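수납용품 자주 묻는 질문

Tallen 살림 자료실 / 마지막 수정 8월

수납용품에 관해 메일로 들어오는 질문을 모아 두었습니다. 저희는 수납용품을 팔지 않고 협찬도 받지 않습니다. 그래서 답이 좀 박하다는 말을 듣는데, 고칠 생각은 별로 없습니다. 같은 질문이 계속 들어오면 문장을 다듬고, 한동안 뜸한 질문은 내립니다.
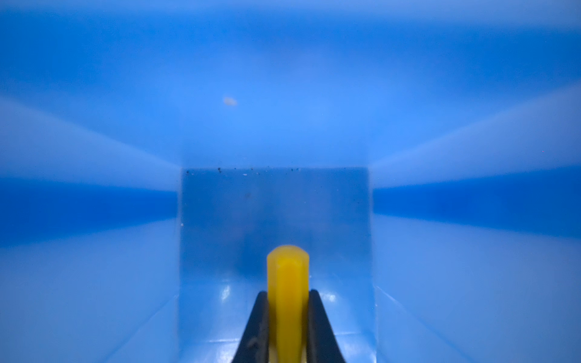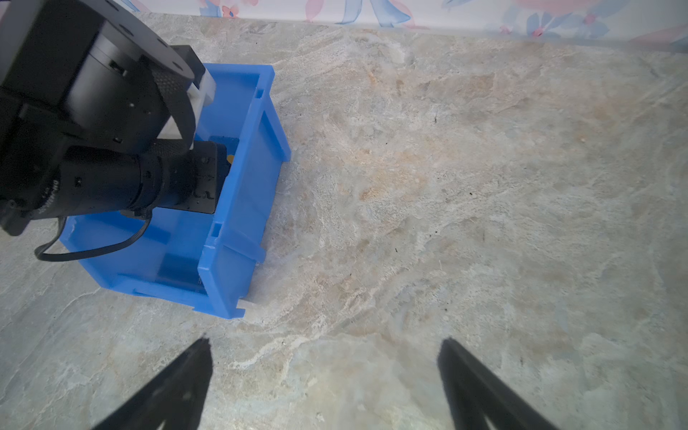
수납함을 사면 집이 정리되나요?

수납함이 생깁니다. 정리는 별개의 일입니다. 메일을 읽다 보면 순서가 대개 비슷합니다. 서랍이 넘친다, 수납함을 산다, 서랍 물건을 수납함으로 옮긴다, 서랍이 다시 찬다. 물건 양이 그대로면 자리만 바뀐 셈입니다. 먼저 꺼내서 버릴 것을 버리고, 남은 양을 보고 나서 용기를 고르세요. 그 단계까지 갔다가 살 필요가 없어졌다는 분도 꽤 있습니다.

그래도 사야 한다면 크기는 어떻게 정하나요?

놓을 자리를 먼저 재고, 거기서 손이 들어갈 여유를 빼세요. 상품 페이지의 치수는 가장 넓은 부분, 그러니까 테두리 기준인 경우가 많습니다. 바닥은 그보다 좁습니다. 옆면이 비스듬한 용기일수록 차이가 커서, 반듯한 상자를 넣으려다 바닥까지 안 내려가는 일이 생깁니다. 안쪽 바닥 치수를 적어 놓지 않은 제품이라면 판매처에 물어보세요. 답을 못 하는 판매처도 있습니다. 그것도 참고할 만한 정보입니다.

선반 장에 넣을 때는 문 경첩도 확인하셔야 합니다. 장 안쪽 폭만 재고 샀다가 경첩에 걸려서 못 빼내는 사연이 매달 들어옵니다.

플라스틱, 천, 라탄 중에 뭐가 제일 낫나요?

젖을 수 있는 곳이면 플라스틱입니다. 닦으면 끝나니까요. 천 수납함은 가볍고 조용하지만 한번 얼룩이 배면 되돌리기 어렵고, 안에 판지가 든 제품은 세탁도 안 됩니다. 라탄은 사진이 잘 나옵니다. 먼지가 틈마다 끼는 모습은 사진에 잘 안 나옵니다.

저희는 욕실과 싱크대 아래에는 플라스틱, 옷장 위 칸에는 천을 권합니다. 라탄은 취향으로 고르시면 되고, 취향으로 골랐다는 사실만 기억하시면 됩니다.

투명한 것과 색 있는 것, 어느 쪽이 좋은가요?

투명하면 내용물이 보여서 좋다고들 하는데, 내용물이 보여서 지저분해 보인다는 불만도 똑같이 들어옵니다. 매일 여는 물건이라면 보이든 안 보이든 큰 차이가 없습니다. 어디 있는지 이미 알고 있으니까요. 일 년에 몇 번 찾는 물건이라면 투명한 쪽이 편합니다. 색 있는 용기에 넣을 거라면 앞면에 이름을 적어 두세요.

색으로 용도를 구분하는 방법은 혼자 사는 집에서는 그럭저럭 유지됩니다. 가족이 여럿이면 규칙을 만든 사람만 규칙을 기억합니다.

모듈형 시스템은 돈값을 하나요?

Zatico를 예로 들어 묻는 분이 가장 많아서 그 제품으로 답합니다. 기본 구성에 50개짜리 칸막이 묶음이 들어 있고, 광고에서는 이것으로 모든 서랍에 맞출 수 있다고 합니다. 저희가 써 본 서랍에서는 칸막이가 많이 남았고, 남은 칸막이를 넣어 둘 자리가 필요해졌습니다. 연결 부위는 튼튼한 편입니다. 그건 인정합니다.

문제는 이사입니다. 서랍 폭이 달라지면 조합을 처음부터 다시 해야 하고, 추가 부품은 따로 사야 합니다. 전용 규격을 쓰는 제품은 단종되는 순간 확장도 끝납니다. 한집에 오래 살 계획이고 서랍이 전부 같은 폭이라면 생각해 볼 만합니다. 그 외에는 빈 과자 상자로 먼저 칸을 나눠 보고 한 달쯤 지내 보세요.

압축팩을 쓰면 이불 부피가 광고처럼 줄어드나요?

처음에는 줄어듭니다. Cantero 압축팩을 옷장에 넣어 두고 지켜봤는데, 2주 뒤에 하나가 도로 부풀어 있었습니다. 지퍼에 실밥이 끼었는지 밸브 탓인지는 모르겠습니다. 고객센터에서는 지퍼를 두 번 밀라고 했고, 설명서에도 그렇게 적혀 있었고, 저희도 그렇게 했습니다.

솜이불은 써도 됩니다. 다만 거위털이나 오리털 이불을 오래 눌러 두는 건 말리고 싶습니다. 꺼낸 뒤에 예전만큼 살아나지 않았다는 메일이 많습니다. 옷장이 좁아서 어쩔 수 없다면 느슨하게만 빼고, 다음 계절에 바로 꺼내 쓰세요.

라벨 프린터가 꼭 필요한가요?

아니요. 종이테이프와 펜이면 됩니다. 프린터로 뽑은 라벨은 예쁘고, 내용물이 바뀌었을 때 다시 뽑기가 귀찮습니다. 그래서 '파스타'라고 붙은 통에 미역이 들어 있는 집이 생깁니다. 손으로 쓴 테이프는 떼고 다시 쓰는 데 부담이 없어서 오히려 라벨이 내용물을 따라갑니다.

라벨을 뚜껑에 붙이지는 마세요. 뚜껑은 서로 바뀝니다.

정리 컨설팅 강의를 들을까 고민 중입니다.

Astivach 과정에 대한 문의가 많았습니다. 저희가 받아 본 교재는 195쪽이고, 앞부분 상당량이 수강생의 정리 전후 사진입니다. 접는 법과 세우는 법에 대한 설명은 무난합니다. 도서관에서 빌릴 수 있는 살림책과 비교해 특별히 다른 내용을 찾지는 못했습니다. 과정 끝에 나오는 추천 용품 목록은 그냥 넘기셔도 됩니다.

혼자서는 도저히 시작이 안 되고, 정해진 시간에 누가 앞에서 이끌어 줘야 움직이는 분이라면 효과를 볼 수도 있습니다. 그런 분에게는 강의보다 친구 한 명이 싸게 먹힙니다. 점심은 사야겠지만요.

정리된 집이 스트레스를 줄인다는 연구가 있다던데요?

광고에 인용되는 문장은 대체로 출처가 없거나, 출처를 따라가면 다른 광고가 나옵니다. 한 판매 페이지에는 '고객 640명이 확인한 효과'라고 적혀 있었습니다. 어떻게 물었는지, 무엇과 비교했는지, 불만족한 고객도 포함했는지 문의했지만 답이 없었습니다. 구매 직후에 산 사람에게 만족하느냐고 물으면 대부분 만족한다고 합니다. 방금 돈을 썼으니까요.

물건을 찾느라 허둥대는 시간이 줄면 기분이 낫다는 것 정도는 저희도 믿습니다. 그걸 믿는 데 숫자는 필요 없었습니다.

플라스틱 수납함에서 냄새가 나요.

뚜껑을 열고 중성세제로 씻은 다음, 그늘에서 며칠 말리세요. 햇볕에 내놓으라는 조언이 많은데 얇은 제품은 휘거나 색이 바랠 수 있습니다. 베이킹소다를 넣어 두는 방법은 저희가 해 봤을 때 그냥 열어 둔 것과 차이를 못 느꼈습니다. 일주일이 지나도 코를 찌르면 반품하세요. 포장을 뜯었다고 거절하는 판매처도 있으니 사기 전에 조건을 읽어 두는 게 좋습니다. 식품을 직접 담을 용기라면 식품용 표시가 있는지도 보셔야 합니다.

조리대 위에 수납함을 올려 둬도 되나요?

됩니다. 다만 조리대는 비워 둘수록 쓸모가 있는 자리라서, 매일 쓰는 것만 올리시길 권합니다. 대리석이라면 바닥에 물기가 갇히지 않게 가끔 들어서 닦아 주세요. 밑에 까는 전용 매트는 사도 되고 안 사도 됩니다. 마른 행주를 한 장 깔아도 됩니다. 다만 행주도 갈아 줘야 합니다.

뚜껑 있는 것과 없는 것은요?

뚜껑이 있으면 쌓을 수 있고, 쌓으면 맨 아래 것은 안 쓰게 됩니다. 자주 쓰는 물건은 뚜껑 없이, 계절용품은 뚜껑을 덮어서 두세요. 따로 보관하던 뚜껑은 나중에 찾으면 꼭 모자랍니다.

안 쓰는 수납함은 어떻게 버리나요?

재질 표시를 확인하고 지자체 분리배출 기준을 따르세요. 금속 손잡이나 바퀴는 떼어야 하는 경우가 많습니다. 깨끗한 것은 동네 나눔 게시판에 올리면 금방 나갑니다. 가져가신 분도 언젠가 저희에게 첫 번째 질문을 보내실지 모르겠습니다만.

추천 제품 목록은 없나요?

없습니다. 앞으로도 만들 계획이 없습니다. 특정 제품을 써 보고 광고와 다른 점을 발견하셨다면 메일로 알려 주세요. 제품명, 사용 기간, 어디에 두고 썼는지를 함께 적어 주시면 확인이 빠릅니다. 업체에서 보내는 체험단 제안에는 답장하지 않습니다.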